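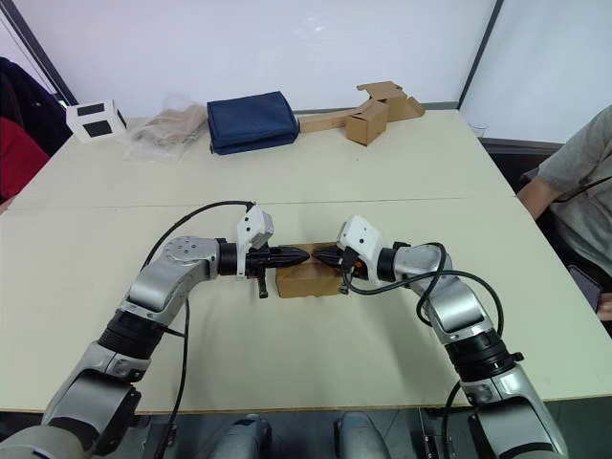
Two-arm carton hold on the cream table, both grippers pressing in from the sides.

Friday, January 21, 2022

Not a great day for the box task. The right arm threw a protective stop in the middle of the squeeze and the left one didn't hear about it, so it just kept pushing toward a partner that had quit. Exactly the thing we said couldn't happen after the Brondthorpe update! Log code was 403, which the Condori manual lists as "peer timeout" and then says nothing more (thanks, Condori).

What I think is going on: the left controller waits for the right one to report in, and somebody – me, probably, back when we were chasing the false stops – left that wait at 3000 ms. It should be 78. Three seconds is a very long time to lean on cardboard.
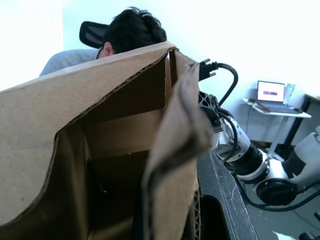 I went through the cables too, because a flaky connector would explain the stop itself. Wiggled everything I could reach with the drives off and got no dropouts, which doesn't prove much. The slack loops near the wrists still bother me and I'd like them tied down before anyone blames the software for all of it.

Tried the wait at 1000 first, with the force limit turned way down, and the left arm still pushed on longer than I'd like. At 78 it let go right away, but then I got two nuisance stops on the approach. So there's jitter on the link that the long wait was hiding. Ugh.

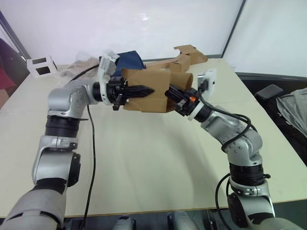 Open box with the front face crumpled between the grippers, flaps toward the back.

Until this is fixed: no hands near the box while the drives are live, and keep the e-stop on your side of the table. I'm putting the link logger on the Prurovow switch Monday. Still need to ask Udbridge if they ever saw 403 on their pair.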